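Juhl Debate Timer – User Guide
Section 4: Setting up a round for a school tournament

This section is for the person who runs the timing table. It explains how to prepare the timer for a debate round with two teams and one judge panel. If you only want to practice speeches alone, please read Section 3 first and use the Solo mode.

Before you start

The timer must be charged to at least 80 percent. A full round with cross-examination and preparation time takes 95 minutes in the standard format, and the bright display uses more power than the normal one. If the room has a wall socket near the table, keep the cable connected during the whole round.

You also need the room sheet from the organizer. It has the room code and the names of the speakers in the correct order.

4.1 Create the round

1. Hold the side button until the display shows the word READY.
2. Press MENU and choose New Round.
3. Enter the room code from the room sheet. For example, type 961 and press OK.
4. Choose the format. Standard is selected at first. If your league uses the Cladance format, scroll down one line.
5. Enter the team names. A name can have up to 16 letters, with spaces included. Longer names are shortened on the display, but the full name stays in the saved result.
6. Press SAVE.

Note: The format cannot be changed after the first speech has started. To correct it, you must end the round and create a new one.

4.2 Set the signals

1. From the round page, open Signals.
2. Choose Light, Sound, or Both.
3. Set the warning time. Most judges like one warning when one minute is left and a second one at the end.
4. Press TEST and ask a speaker to stand at the speaking place. The speaker should be able to see the light without turning the head.

Caution: Do not use the loud sound level in a small classroom. It is made for halls, and it can be unpleasant for people who sit close to the timer.

4.3 Preparation time

Each team has its own preparation clock. The two clocks are independent, and only one can run at a time.

1. When a team asks for preparation time, press the button with the color of this team.
2. Say aloud "Preparation time is running."
3. When the team is ready, press the same button again. The remaining time stays on the display. 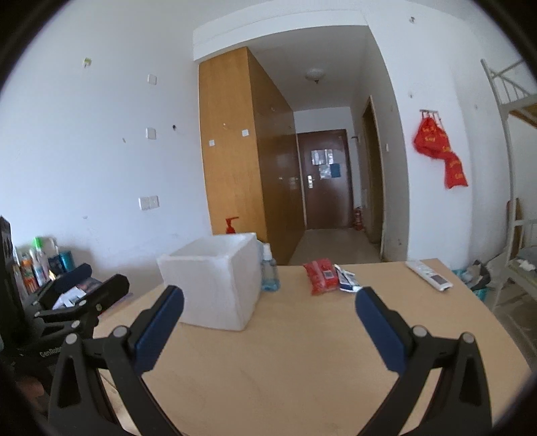
If you press the wrong color, press UNDO within five seconds. The time goes back to the correct team. After five seconds you must correct it by hand in Menu – Adjust, and the judges should be informed before the next speech begins.

4.4 Save and send the result

1. After the last speech, press END ROUND two times.
2. Check that both team names are correct.
3. Choose Send. The times go to the tournament desk.

Note: If the message NOT SENT appears, the result is still kept in the timer. Move closer to the desk and choose Send again.

Text of this section: Dagný Eyvindsson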